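Simulated robot practice is open to drop-in drivers this month

Posted Thu 4 December by Marta Levchenko

I spent most of this morning driving a robot arm that doesn't exist, and I'd happily do it again tomorrow! The team at Usteo has opened up its simulation project to anyone in the building who can spare an hour, and I figured I'd better try it before writing it up.

The idea is pretty simple. Somebody steers the arm through a small job, the software saves every move, and later on a learning system studies the whole pile and tries to pick up the knack. Halyna Marchuk runs the sessions, and she has 607 saved runs so far (the clumsy ones get tagged and kept in a separate folder, so don't be shy). 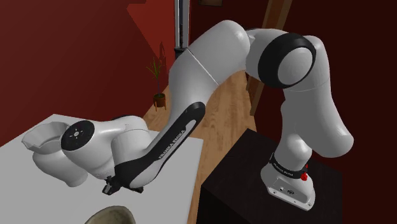
The simulated Panda arm reaching over to the white table in the red-walled room.

I was slow. My first run took forever because I kept overshooting the table, and Hnat Tymoshchuk, who was at the next desk, very kindly pretended not to hear me muttering. By the third one I'd found the slow-speed setting, which I really wish I'd asked for at the start.

Besides the room there's a plain gray setup with loose objects and a close-up view of the gripper, and that's the one I liked best. You get a chunk of stone, a ribbed cylinder, odd shapes like that, and you have to decide how you'd go in for each one.
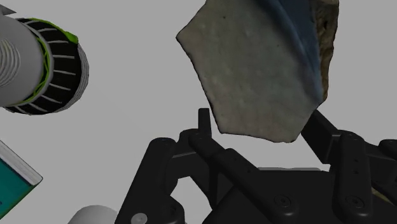
Halyna says the odd shapes are where she wants more variety between drivers. She and Hnat have both done so many runs that they come at everything from the same side, and a system trained on just the two of them would pick up the same habit. So new hands are welcome, lefties especially. She's hoping to get 50 people through before the holidays, and 47 slots were still open when I left.

Sessions last an hour and you don't need any experience. The sign-up sheet is on the Usteo page, or you can stop by Halyna's desk and she'll find you a time. I've already put myself down for another one.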